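Electronics drop-off moves to Gunport for the summer

The spring collection in April brought in 272 items over two Saturdays, the most since the town started taking electronics at the Stirnby depot. Desktop computers made up a large share, followed by printers and flat screens. Stirnby is having its yard resurfaced, so from Monday, June 6, 2022 drop-off will be at the old freight office in Gunport, next to the bus turnaround.

Residents of Clurholm and Biwott can use the site as well. Bring something that shows your address. There is no charge for computers, phones, cables or small kitchen appliances. Old tube televisions cost $17 each, payable by card only. We can't take refrigerators, air conditioners or anything with a leaking battery. Call the town office about those and they will set up a pickup.

Please take your own files off a computer before you bring it in. If it no longer starts, tell the person at the desk and the drive will be pulled and shredded – ask for a slip if you want proof for your records. Remove discs and memory cards too. We ended up with 23 memory cards after the April collection and still have most of them in a drawer at the town office.

Working monitors and keyboards go on the reuse shelf, where anyone may take up to 3 items per household. Power cords go fast, so leave them with the equipment if you have them. Tape the cord to the back and it will stay with the right machine.

Parking at Gunport is tight in the mornings. Pull in on the left side of the building, unload at the ramp and leave by the back gate. The front gate is for buses.

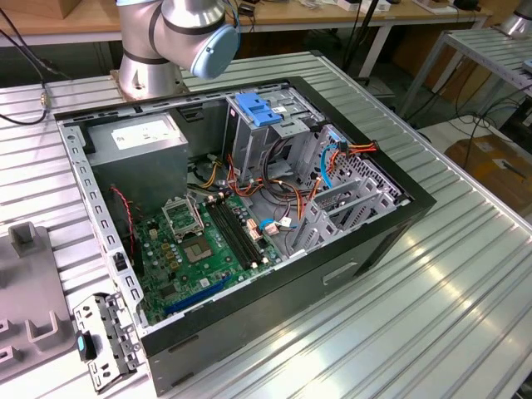
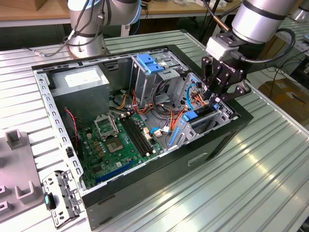

Desktop computer towers with the side panel off. Green motherboard and power supply visible in both photos.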